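Sturkmont wire dish rack, two months in

Quick review because I promised one back in March and then didn't do it. Typing this at lunch so excuse the mess.

Bought the Sturkmont rack to replace a plastic one that had gone pink in the corners. You know the kind of pink. Came flat in a thin box, no instructions, didn't need any. Two side pieces clip into the base and that's it. Took me maybe as long as boiling the kettle.

Good stuff first. It's narrow. My counter is tiny, sink on one side and stove pretty much on the other, and the old rack ate the whole gap. This one leaves me room for a cutting board. Dividers are close together so dinner plates stand up straight and don't lean on each other. Side plates too. Saucers, ehh, they slide forward. Pan lids are great in it, better than plates if you ask me.

Shiny finish still looks shiny. I was expecting rust by now, no rust. Our water is hard so I get white spots on the wires, wipe with vinegar, gone. Do that once a week or it builds up where the wires join the rail and then you need a brush. An old toothbrush is too soft, a stiff dish brush works. I use one with a long dark handle from Pandholm, bristles are shot but it still gets in there, keep meaning to buy a new one and it just lives by the rack now.

Bad stuff. Bowls. Anything deep just doesn't fit between the dividers, you end up laying it over the top and it drips on everthing under it. I can get up to five cereal bowls on there if nothing else is drying, which never happens in this house. Also no tray! Box doesn't say so, at least not anywhere I looked. I had a folded towel under it for the first week and the towel got smelly fast. Ended up buying a separate mat. So add that to the price in your head.

Feet are little rubber caps. Lost 2 of them already, one down the drain, one who knows. Without the caps it scoots around when you pull a plate out, and it makes a horrible noise. Emailed the shop, Han-gyeol Yook answered the same afternoon and sent a bag of 6 for free. Very nice, no arguing. They fit tighter than the original ones so maybe they fixed something.

Mugs: hang them on the end if the handle is thin enough. Fat handles no. Wine glasses I wouldn't. Did it once, heard a clink, never again.

Would I buy it again? Yes for plates and lids in a small kitchen. No if you eat soup every day like my sister. She tried mine for a weekend and went back to her big ugly one with the tray, fair enough.

Four stars. Would of been five with a tray. Gotta run.

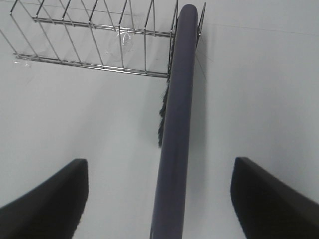 Yoon-hee Kwon: I have the same bowl problem. Mine go in sideways at the very end, past the last divider, two small ones nested at a tilt. Doesn't work with the big pasta bowls though. Which mat did you get? The one I tried was too short and the water ran straight off the back.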